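Naseri Fund, small grants
Progress report from the Rirnmont Language Table
Period covered: October to February
Written by Živko Yordanov, coordinator

Dear all,

We are five months into the grant and I have been looking forward to writing this one, because so much has happened since the short note I sent in the fall. You gave us money to run free conversation classes for adults in Rirnmont who are learning English, and to put together a workbook that people can take home. The classes are full, the workbook is most of the way there, and we have a few things to ask you about at the end.

Classes

We planned for two groups and we now run four. Two meet in the morning for people on late shifts, one meets after lunch, and one meets in the evening at 6:30. There are 30 learners enrolled across the four groups, and attendance has held up far better than I expected through the cold months. January is usually when people drift away, and this year it was our best month! A good part of that is the childcare corner, which you let us pay for out of the travel line (thank you again). Parents who used to come every other week now come nearly every time.

The evening group deserves a word of its own. Most of them had studied English before, on paper, and were very shy about speaking. We dropped the grammar warm-up completely and started each session with a phone call instead: two people sit back to back and one has to book a dentist, or complain about a late delivery, or ask a landlord about a leak. It was painfully quiet for the first couple of weeks. Now I have to stop them so we can move on to anything else. One learner made a real call to the county about her car registration in December and came in the next day to tell us how it went, start to finish, with all the hold music included.

The after-lunch group has been slower to settle. The levels are very mixed, from people who read comfortably to people who are still learning the alphabet, and one teacher can't serve both ends well. We have tried splitting the hour, with reading first and talking second, and that is better, though I wouldn't call it solved.

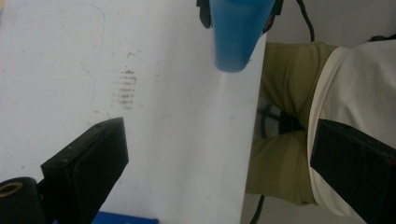

Page last changed: Monday, 4:10 p.m.

The workbook

The workbook is called Istar, after the name the morning groups picked for the made-up town where all the stories happen. It has a bus line, a bakery with odd hours, a clinic and a landlord who never answers his phone. Every unit is one errand in Istar. Learners read a short conversation, listen to it, practice it with a partner, and then write their own version.

Nine units are finished and tested in class. Three are drafted, and the last two (renting an apartment, and talking to your child's school) are still in notes. I had hoped to have all of it done by now. The recordings took longer than planned: we first made them with one voice, and learners told us quite rightly that real people don't all sound like the same careful man. So we did them again with different speakers and accents, at normal speed, with a slow version after each one. They are so much better. You can hear people laugh in a couple of them and we have left that in.

Zonell, the print shop on the north side, has quoted us for 600 copies with a lay-flat binding, which is what the teachers asked for. The price is inside the budget you approved. We would like to hold the order until the last two units have been tried with at least one group, so that puts printing in late spring.
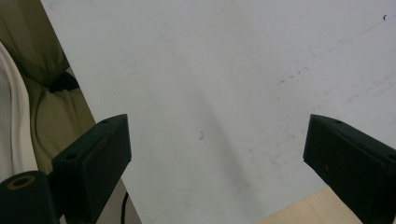 Will learners have to pay for the workbook?
Learners in our classes get it free, and the library will keep copies to lend to anyone else who wants to study at home.

Teachers and training

We have three paid teachers and a small rotating group of conversation partners. The partners were new this year. They come in for the second half of a session, sit with two or three learners, and talk. We gave them one evening of training, mostly on how to wait. People want to help by finishing the other person's sentence, and it takes practice to sit through the pause! The learners noticed the difference right away.

One of our teachers will be away for most of April. Her morning group will join the other one for that stretch, and I will cover the overflow myself.

Money

Spending is close to plan. Teaching hours are a little over, because of the two extra groups. Recording costs are also over, for the reason given above. Room rent is well under, thanks to the library giving us the morning slots at no charge. Taken together we expect to finish the year on budget. The full table is in the attached sheet.

What comes next

The waiting list has some 5 names on it for the evening group, and I'd love to take them all in after the spring break. Before then we will finish the renting and school units, hold the mid-year conversations with each learner, and start a Saturday reading hour if we can find a room.

Questions for you

May we move the unused rent money to teaching hours? It would pay for a second teacher in the after-lunch group through June.

Would you like the Naseri name on the workbook's cover or inside it? Zonell needs to know before they set the cover.

And please come and visit. The evening group has been practicing how to welcome a guest and would be very glad to have a real one.

With warm thanks,
Živko Yordanov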